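Week 9 Handout: Picking Fingers and Placing Cameras
Mobile Manipulation Workshop
Notes by Riku Ueda

Okay, so last week we got bogged down in controller settings and I ran out of time for the fun part. These are the notes I should have handed out then, plus some extra bits that came up when a few of you stayed behind to argue about finger shape. Bring them to the lab session, because I'll be pointing at them.

1. Where we left off

You all have the same job for the unit: get clothes out of a basket on the floor and into a front loader. It sounds like one task, but please treat it as a pile of small ones (reach, close, lift, carry, let go). When I ask for your results I want them split up that way. A team that writes "it failed 5 times" has told me nothing I can use. A team that writes "it closed on the rim of the basket 5 times" has told me where to look!

2. Long fingers or short fingers

We have two finger sets on the shelf. The long ones are the Bukix pair, narrow and stiff, and the short ones are the Irkis pair with the soft pads. I've gone back and forth on these all term and I'll tell you where I am right now, knowing I may change my mind by the final.

Long fingers are great for getting down into things. You can keep the bulky part of the gripper up above the rim and still touch the bottom of a basket. They're also long levers, so a small wobble at the wrist is a big wobble at the tip, and if you bump the floor with one you will hear it from across the room (ask the April group).

Short padded fingers hold cloth much better. A T-shirt pinched in the Irkis pads stays pinched, even with a wet sleeve hanging off it. The trouble is getting there. With short fingers the whole hand has to go into the basket, and then you're worrying about the housing hitting the sides before the pads have touched any fabric.

Hinata Ikeda ran both sets on the bench rig in April, 74 tries in all, and her spreadsheet is in the shared folder. Read her comments column before you read the scores. She wrote down what the cloth was doing each time, and I wish everybody did that.

3. Where the camera goes

I used to be a wrist camera person, full stop. You mount it by the hand, it goes where the hand goes, and at the last few inches you get a lovely close look at whatever is between the fingers. Then I spent a long afternoon trying to work out which way was up from a wrist view with the arm rolled over, and I got a lot more humble about it.

A head camera gives you the layout. You get both hands, the basket and the machine in one look, with the floor at the bottom where you expect it. What you lose is the detail down at the fingertips, and sometimes your own arms get in the way.

Compare the two for the same setup, wrist first and then head:
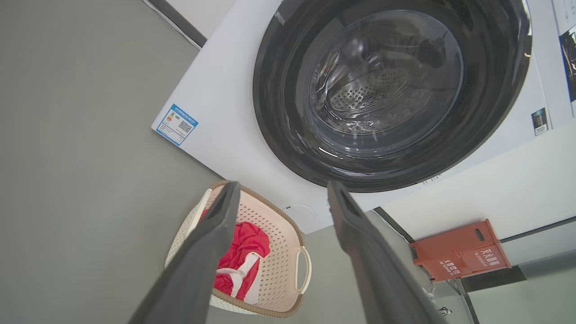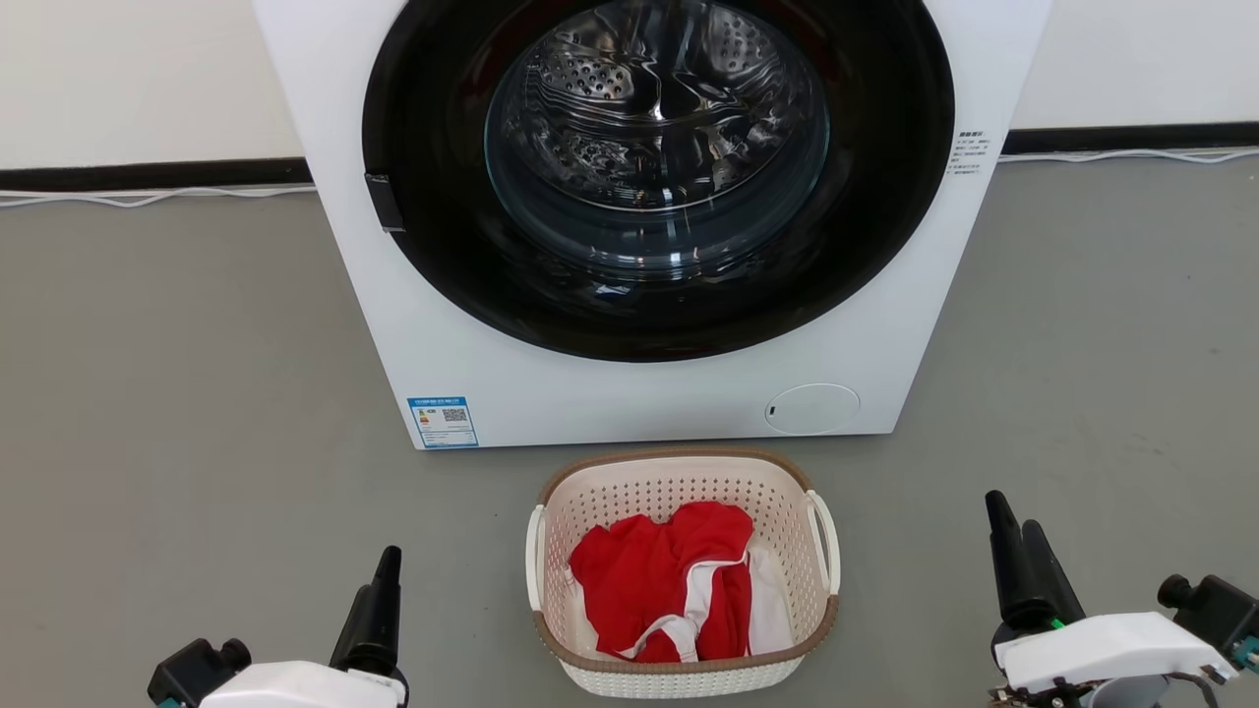

4. What to write down from the two views

Take ten minutes with your partner and go through these. Short answers are fine.

Which way is the washer tilted in the wrist view, and what would you do about that in software? You can rotate the picture using the arm's joint angles, or you can leave it alone and let your code learn to cope. I lean toward leaving it alone, but I've lost that argument before.

Where are the fingers relative to the basket rim? Try to answer from each camera separately. Then say how sure you are in each case, and be fair about it.

Which camera would you trust to find the red garment? And which would you trust to tell you that the hand is about to touch the basket? Those may well be different answers.

Look at the round door. It's shiny and it's see-through, and both of those make trouble for depth sensing. If you were using a depth camera, which parts of the machine would you expect to come back with holes in them? Mark them on a sketch. Stick figures and lopsided circles are welcome, mine are terrible.

5. Timing the cameras

Boring but important! When you run more than one camera, the pictures do not arrive together unless you make them. Stamp every image when it's captured, on the machine that captured it, and match them up later. If you stamp them when they reach the main computer, you're measuring your network.

One group last year had a beautiful run with 349 saved images and couldn't use any of it for training, all because the wrist stream lagged behind the head stream and the lag kept changing. The gripper looked open in one view and shut in the other. We tried to patch it up by hand for an evening and gave up.

The Hosoda controller has a sync output on the back. Use it. The cable is in the drawer marked Drarnitness (old project name, long story, don't relabel it or I'll never find anything again).

6. For the lab

Pick one finger set and stay with it for the whole session. Swapping halfway means new offsets, and new offsets mean you spend the hour calibrating.

Run the reach with the wrist camera only, then with the head camera only, then with both. Same basket spot every time, so put tape on the floor.

Save the failures along with the good runs. Put a line next to each one saying what the fabric did.

Keep a hand near the stop button whenever the arm is moving, even slowly.

Write-ups go in the shared folder by June 19, 2024. If your cameras won't line up, come find me or Hinata before you start editing timestamps by hand.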